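**Kondaretti to stop selling two-quart juice jugs**

Kondaretti, the family-owned juice bottler, will end production of its two-quart jugs this spring and move all of its cherry and beet juices into smaller bottles, the company said in a letter to grocers.

The change affects 1,826 stores that carry at least one Kondaretti product. Grocers can keep ordering the large jugs until the stock in the warehouse runs out. The company has not set a last day for orders.

Ragnvald Viklund, who runs sales for the bottler, wrote that jug orders have dropped for 4 years in a row while orders for single bottles have gone up. The machine that fills the jugs also needs parts that are no longer made. Replacing the whole line would cost more than the jugs bring in, he wrote.

Prices for the small bottles will stay where they are through the summer. Stores that buy by the case will get a 30 percent discount on their first order after the switch. 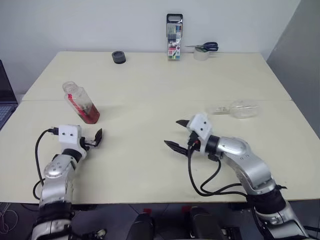 **PLAMERPORT, February** – Store owners in Plamerport, where Kondaretti has its plant, had mixed feelings about the news.

Bontu Derese manages Workneh, a grocery on the east side of town that has sold the jugs since it opened. Her regular customers buy them for church suppers and birthday parties, and she expects complaints.

"People with four kids don't want to carry home a bag of little bottles," Derese said. "They'll buy something else, and I'll have to find out what that is and stock it."

She has asked the company for extra jugs from the remaining stock and was told that orders will be filled in the order they come in. She plans to put a limit of two per household on the shelf once the delivery arrives.

Other shops said the jugs took up too much room in the cooler. A corner store near the bus station dropped them last fall and now uses the bottom shelf for milk.

No jobs will be cut at the plant, according to the letter. Workers on the jug line will be trained on the small-bottle line, which is going from one shift to two. The evening shift will end at 11 p.m., and the company is talking with the town about a later bus.

The empty floor space will be used to store labels and caps, which are now kept in a rented building across the road. That lease ends in June.

Recycling is another open question. The town's drop-off center takes the jugs but sends smaller bottles to Prustine, a sorting company in the next county. The center has room for 2,000 pounds of plastic at a time and is emptied once a week. Staff there said they may need a second pickup if many households switch.

Customers who have jugs at home can still return them to the plant store for the usual deposit. The store will accept them through the end of the year, with or without caps, as long as they have been rinsed. It is open from 9 a.m. to 4 p.m., and returns are taken at the side door.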